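Wistthorpe Technical Institute
Bench Assembly of Small Electronics, Unit 7
Handout: Fixture Plates and Part Nests
Notes by Hwa-young Noh, revised 9/18/22

1. Purpose of the unit

A fixture plate holds the parts of a job in known positions. The parts are not clamped hard. They sit in shapes cut or printed to suit them, and the person doing the work can find each one without searching. This handout covers nests, slots and brackets, in that order. Fasteners are covered in the next unit.

2. Terms

Plate: the flat base that carries everything else.
Nest: a shallow recess or raised frame that takes a flat part such as a processor.
Slotted holder: a raised block with a narrow opening for the edge of a card or board.
Bracket: a holder fixed to the side of the plate, used for box-shaped parts.
Clearance: the gap between part and holder, measured per side.

3. Nests for processors

A processor is handled by its edges. The nest must support the green substrate and leave the metal heat spreader free. Do not let a wall of the nest bear on the heat spreader, even if it looks like a convenient surface. The height of the spreader varies between parts, and a nest that locates on it will not repeat.

Corner relief is required. A printed inside corner is never fully square, and a processor pushed into a rounded corner will sit high on one side. Check by pressing lightly on each corner in turn. If the part rocks, file the corner and try again.

Mark the orientation on the plate itself. A square nest accepts a square part four ways and only one is correct.

4. Slotted holders for cards

Cards and memory modules stand on edge. The slot should guide the card for long enough that it does not lean, but the contacts must stay clear of the walls. Jin-sol Wang's group lost most of a session to a slot printed slightly narrow at the mouth. Add a small lead-in chamfer and this does not happen.

Where a plate has several holders, set out the spacing from one datum edge. Chained dimensions add up their errors. See the worked drawing in the Zilton folder, sheet 2.

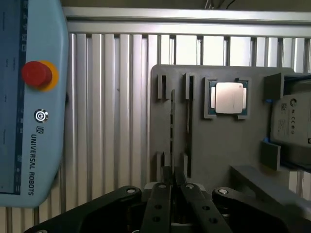 Spacing between stations also has to allow for the fingers or tool that will lift the part. A tall card beside a low nest restricts access from that side. Place the tall parts first when laying out the plate, then fit the low ones where the approach is open.

5. Brackets and labels

Box-shaped parts go in a side bracket. Leave the product label facing outward so that it can be read with the part in place. Cables, if any, should leave the bracket without crossing a nest.

6. Material and finish

Printed plates are acceptable for all exercises in this unit. Use a dull gray or black filament. A bright plate makes a shiny part hard to inspect under the bench lamps. Remove all stringing from slots before use.

7. Exercise

Work in pairs. Draw a plate with one nest, two slotted holders and one side bracket. Give clearances for each. Hand the drawing to Salim Shemweta before printing; spool allowance is 700 grams per pair for the whole of September.

Reading: Ramanauskas notes, sections on datums and corner relief.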